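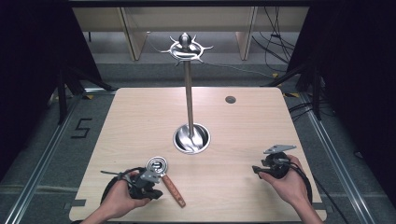 Ticket: dispenser 5 at Prultstead shuts off during ethanol blend sales
Opened by: Salma Shehata, Ralordale station group
Assigned to: Reda Ezzat, Etine fuel support
Status: Closed

Salma Shehata, 7:40 a.m.
Dispenser 5 stops partway through a sale when the customer picks the higher ethanol blend. Regular is fine on the same hose. The screen shows code 28 and the sale closes at whatever was pumped. We started selling the blend in October and the other dispensers have no problem with it.

Reda Ezzat, 8:15 a.m.
Code 28 is a low flow stop. Please send the filter part number and the date it was last changed.

Salma Shehata, 9:05 a.m.
Filter is a Hamdy, gasoline only type. No date written on it. The others got the ethanol rated filter before the switch.

Reda Ezzat, 9:20 a.m.
Bag dispenser 5 and take it out of service. Close the shear valve before opening the filter housing. Fit the ethanol rated filter, purge, then run two test draws of the blend into the test can and note the flow on each.

Salma Shehata, 1:30 p.m.
New filter in. Both draws ran to the end with no code. Old one had dark sludge in the pleats. Do I need to recheck the blend label?

Reda Ezzat, 1:45 p.m.
Yes, and log the filter change on the site sheet. Check the tank for water at close tonight. Reopen this ticket if 28 comes back.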